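Condari kitchen manipulation software – progress report to the Grerkent fund
Prepared by Shaimaa Morsy, March 4, 2020

Dear Pankaj Nigam,

Thank you again for your patience over the winter, and for the very helpful notes on our last report. We have had a good stretch since then, and I am glad to have something solid to tell you.

Most of our effort went into the grasp planner, which now replans while the arm is moving. Nkrumah Gyamfi rewrote the contact check so that the arm slows down near crowded objects, and we have been trying it on the fruit bowl, which everyone here has grown rather fond of.

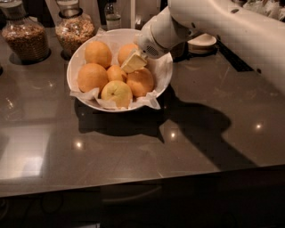 The arm over the fruit bowl, with the pale yellow block among the citrus.

Over 100 logged trials the new planner finished 82 without an operator stepping in. Five of the others were stopped by our own force limit, which Wael El Fassi thinks is set too low, and I am inclined to agree with him. Perception is the slower part of the story. Crumpled paper still confuses the depth filter – it reads the folds as solid edges – and glossy counters give us false surfaces wherever the ceiling lights reflect.

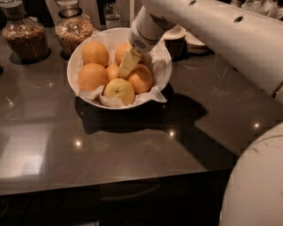
Seidu Dogbe has a fix for the reflections in review, and it already clears 21 of the recorded cases we had marked as bad. The paper will take longer, and we would like to move that milestone to July if you are comfortable with it. Spending is on plan, and the updated budget sheet will follow separately.

With warm thanks,
Shaimaa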